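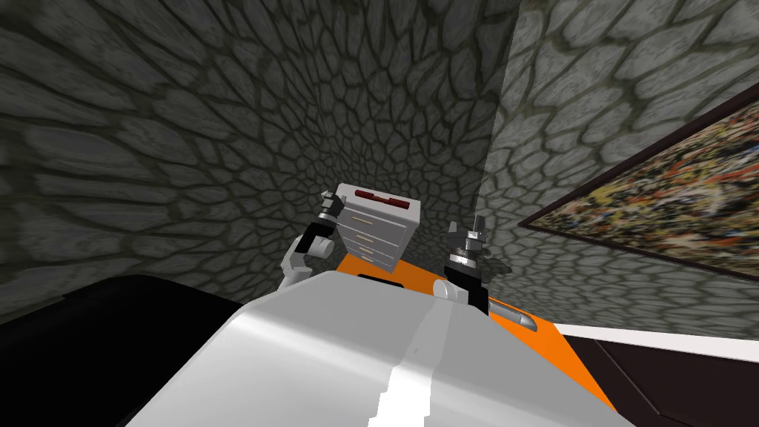
Live scoring: over count and target display incorrect after a rain break
March
By the Ririna Support Desk

Status: Resolved, under observation
Product: Ririna match scoring, tablet and public scoreboard
Reported by: Dresside Cricket League office
Grounds affected: Donati Park, Hilleck Road

Initial report

The league office reported that the public scoreboard at Donati Park continued to show a match of 40 overs after the umpires had shortened it for rain. The scorer's tablet showed the reduced number of overs and the correct revised target. The scoreboard, the league website and the text feed sent to subscribers all showed the original figures until the end of the second innings.

The office further stated that the batting side's captain had asked the umpires to confirm the target during play. The umpires did so from their own written sheet, and the result of the match was not in dispute. The office requested that the fault be treated as urgent in view of the knockout fixtures later in the month.

First response

The desk asked the scorer to confirm the version in use, the time the reduction was entered, and whether the tablet had been locked or left idle during the break. The scorer replied that the tablet was on the current version, that the reduction was entered at 3:20 p.m., and that the tablet had been left in the scorers' room with the cover closed while the ground was being inspected.

The scorer was advised to close the match, reopen it from the fixture list, and select Send Again. The league website was corrected at once. The scoreboard was not.

Checks carried out

The network at Donati Park was tested and no fault was found. Balls, wickets and extras entered after the break had all reached the scoreboard in the correct order, so the connection was sound throughout the second innings.

The match file was compared with the server copy. The tablet held the reduction as a match setting. The server held no record of it. All later deliveries were present in both copies.

The same steps were repeated at Hilleck Road using a practice match. With the tablet kept awake, the reduction was passed on correctly. With the tablet left idle beyond 900 seconds, it was lost. 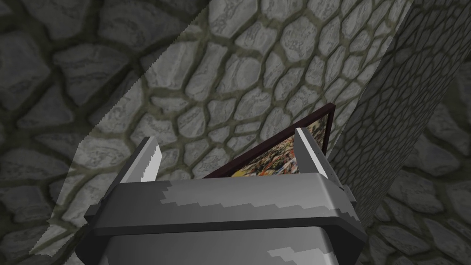
Gray robotic gripper with two fingers, computer rendering.

Cause

When a tablet is idle for 900 seconds, its session with the server ends. A new session is opened when the next ball is entered. Deliveries are stored in a waiting list and are sent when the new session opens. Changes to match settings, including the number of overs, the target and the length of the interval, were not placed in that list. They were saved on the tablet and shown there as if they had been accepted.

The scoreboard keeps its own copy of the match settings and reads them only at the start of each innings. For this reason, Send Again corrected the website and had no effect on the board.

A search of the season's records found 13 matches in which a setting had been changed after an idle period. The final results in the league table were entered from the signed score sheets and do not need to be changed. In four of these matches, the net run rate on the website had been worked out from the full number of overs. Those figures have been recalculated and the league office has been notified in writing.

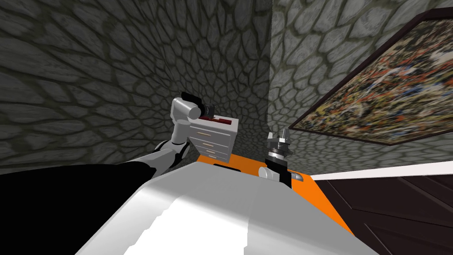 Correction

An update has been released for the tablet. Match settings are now held in the same waiting list as deliveries and are sent ahead of them. The list will hold up to 1000 entries. If a setting has not been accepted by the server, the tablet shows a yellow bar above the score until it has been.

The scoreboard has also been changed. It now reads the match settings at the end of every over. Scoreboards at grounds without a permanent connection must be updated by memory card, and cards have been sent to the league office for this purpose.

Instructions for scorers until all grounds are updated

Wake the tablet and enter one test note before recording a reduction in overs.
Enter the reduction only after both umpires have confirmed it.
Check the target on the public scoreboard before the first ball is bowled.
If the board is incorrect, end the innings break on the tablet and start it again.
Keep a written record of the revised overs and target with the score sheet.

Follow-up

The league office has confirmed that Donati Park is updated and that a shortened second eleven match was displayed correctly. Hilleck Road is waiting for its memory card. The ticket will remain under observation until that ground has reported.

A separate request, for the scoreboard to show the par score at the fall of each wicket, has been moved to its own ticket.

Contact the Support Desk | Copyright Ririna. All rights reserved. | Back to top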